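Search this guide Enter keyword Go

Section 2. Putting up the shoe shelf and keeping it tidy

Applies to the Skomeck low shelf, light wood, with or without the black rail. If you have the older Gallagher pattern (sold from 1990, thicker ends) the steps are the same but the screws are longer. Don't mix them.

Part number for the spare screw bag is 1166. Quote it when you write in, otherwise you'll get the hook bag.

Before you start

Clear the floor where it's going. Sweep it. Grit under the feet will scratch and then the feet get blamed.

Tools: cross-head screwdriver, soft cloth, a bit of card. No power drivers please. The wood is soft round the holes and a power driver will strip them before you can let go of the trigger.

Check the bag. 14 screws, one key, felt pads. One screw is a spare. If a screw is short by more than the spare, stop and write in, don't go and find one in the drawer.

CAUTION: Sharp ends on the rail until the caps are on. Caps first.

Fitting the shelf

1. Lay the two end pieces flat on the cloth. Holes facing up.

2. Push the caps onto the rail ends. They go on with a click. No click, take it off and turn it.

3. Start the lower screws, both ends. Finger tight only.

4. Slide the slats in. Smooth face up. The rough face has a pencil mark on it, that goes underneath.

5. Stand the whole thing up. Two people if the floor is slippy.

6. Start the upper screws. Again finger tight.

7. Press down on the middle with a flat hand. It should sit. If it rocks, loosen everything a quarter turn and press again.

8. Now tighten. Go corner to corner, not round in a circle.

9. Felt pads on last. Wipe the feet first or they drop off by July.

Note: if you're standing it on a wood surface, check the pads for grit every so often. Carpet, you can leave the pads off altogether.

Note: wall strap is in the same bag as the key. Fit it if there are small children in the house. The strap goes to the wall, not to the skirting. Skirting board pulls off.

Where to put it

Near the door but not behind it. Sounds obvious, we get the letters. Open the door all the way and mark where it stops, then shelf goes past the mark.

Keep it clear of radiators. Foam soles go hard with heat and the glue lets go at the strap. Same goes for a sunny window, pale colours yellow faster than you'd think.

A plant next to it is fine. Water the plant somewhere else. Standing water gets into the end grain and the slat swells and then you can't slide it out to clean.

CAUTION: Do not stand on the shelf to reach coats. Do not let children sit on it to do up shoes. There is a bench version for that (Jeltstead, see section 5).

Getting shoes ready to go on

Slides and sandals first, they're easiest and they're what most people leave lying about. Boots are section 3.

1. Bring everything to a table. Light-coloured top is best, you can see the dirt coming off.

2. Sort into pairs before you wipe anything. Left with right. If you've two pairs the same shape in different colours, this takes no time. Two pairs the same colour in different sizes, look at the number on the sole.

3. Take off any paper labels and stickers. Peel slow from one corner. Leftover glue comes off with a drop of cooking oil on the cloth, then soapy water to get rid of the oil.

4. Knock the soles together over the bin. Outside if you can.

5. Ridged soles: old toothbrush, along the ridges and then across. Not a knife. Not a screwdriver either.

6. Straps: damp cloth, top then underneath. Ribbed or textured ones want the toothbrush again, very light. Shiny straps just the cloth.

7. Leave to dry off the floor, strap up. Do not hurry it with a hairdryer, see above about heat.

Note: pale pink, cream and white mark easily. Do them first with clean water, then the black ones. Do it the other way round and you get grey shoes. We put this in bold in the last edition and it still comes back as a complaint.

Note: Nitent foam spray is all right on plain rubber and foam. Test it under the heel first. Leave it off anything printed.

Placing the pairs

Pick one way and stick to it. Toes in or toes out, whole shelf the same. Toes out looks neater in a hallway. Toes in is quicker to step into if you back on to them, so for slides by a back door we'd go toes in.

1. Palest pair at the left end. Lift each shoe by the strap, don't drag it over the slats. Drags leave a mark on the wood and the mark doesnt wipe off.

2. Set it down flat. Then its partner, close up, side by side.

3. Leave a gap. A hand's width does it. Without a gap the wide straps rub and the dark one leaves colour on the light one.

4. Darker pair next, same direction.

5. Step back, check the ends are in line. Nudge from the heel, not the strap.

6. Anything that hangs over the front edge, push back. If it won't go back, it's too long for this shelf, use the top of the unit or the floor.

Pink and black slides, at different points:

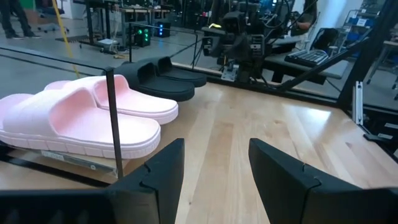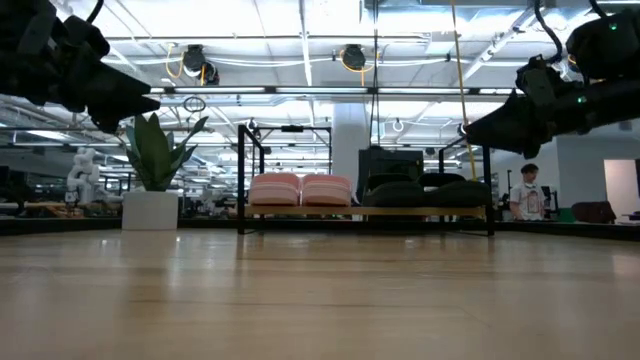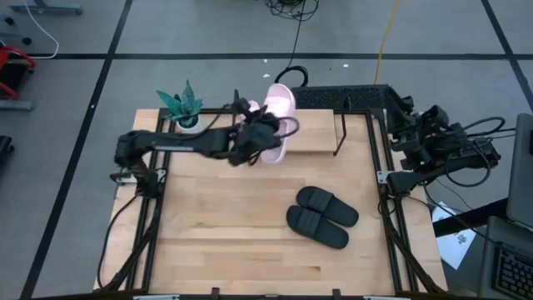 Once the first two pairs are on, the rest go quicker. Keep the same gap right along. If you run out of room, don't stack. Stacking squashes the strap and it never really comes back up. Rotate instead: what's being worn this month on the shelf, the rest in a box with the lid off.

Guests' shoes go on the right hand end. Leave a space there on purpose or it will all end up in a heap on the mat.

Weekly look-over

Lift everything off. Wipe the slats the way the grain runs. Dry cloth after. Put the pairs back in the same order, it saves arguing.

Check the upper screws. They work loose first with people leaning on the rail. Quarter turn is plenty.

Slats can be slid out one at a time for a proper clean. Slide from the right. If one sticks, rub candle wax along the edge, just a smear of it. No oil on the slats, it gets on the soles and then it's on your floor.

CAUTION: No bleach on the wood or on coloured foam. No dishwasher for shoes, whatever you've read.

If something's wrong

Shelf rocks: floor isn't level, or a pad is missing. Slip the bit of card under the short foot to find out which, then fit a pad there.

Slat bows in the middle: too much weight, or it's in upside down. Look for the pencil mark.

Rail squeaks: cap not fully on. Take off, turn, push till it clicks.

Shoes slide forward: back feet are sitting higher than the front. Swap the pads.

Dark mark on pale strap: soapy water, toothbrush, small circles. If it's still there after a second go it's probably dye and it's staying.

Strap smells: bicarb overnight, shake out in the morning. Not on black, it gets in the ribs and you'll be picking it out for a week.

Spares and returns

Write with the part number and which shelf you've got. Tell us the colour of the rail as well, black and grey caps are not the same size even though they look it. Keep the box until you've counted the screws.

Section revised 14 Feb 2021, C. Benavides. Step 6 in Fitting was missing from the earlier print, pen it in if you have the old one. Corrections for the next edition to Corinne Benavides, please put the section number on them.

Section 3 covers boots, tall and short, and the drip tray.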